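Clutwood simulation kit: speaker notes
Talk for integrators, December 2019

Slide 1. What is on offer
Clutwood is a simulation kit for gripper work, sold by Skuter. It has one licence and 8 room templates, and runs on an ordinary workstation. I am reviewing the kit as shipped. Say at the start that we paid for our copy.

Slide 2. What we ran
Three cells modelled at Menitz, all with a parallel-jaw gripper. 4,000 attempts in total, overnight. Leave the table up while people read it. The import step wants metres and our drawings were in millimetres. Check this first if the gripper loads at the wrong size.

Slide 3. The wrist view
Jaws open, nothing held. Point out the gap between the fingers, then the two walls: checkerboard on the left, plain dark olive-grey facing us. Surfaces are set per wall in the template file. Lighting is even and flat in this one, with shading on the gripper only. Ask the room which wall they would want behind a small grey part.
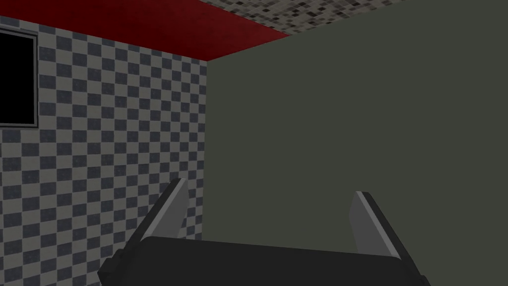
Slide 4. Changing the surfaces
Five settings per wall: pattern, scale, colour, speckle, seed. Ceilings take the same five. Changes need a reload, which is slow on the larger templates. Skuter lists live editing for May. Do not promise it.

Slide 5. Against the Seneviratne package
Seneviratne has better contact modelling and a worse file format. Clutwood is quicker to set up. Price is close enough to ignore. For soft parts I would still take Seneviratne.

Slide 6. Questions
Support is by email only. The licence is tied to one machine, and moving it takes a form. Spare slide on finger friction if time allows.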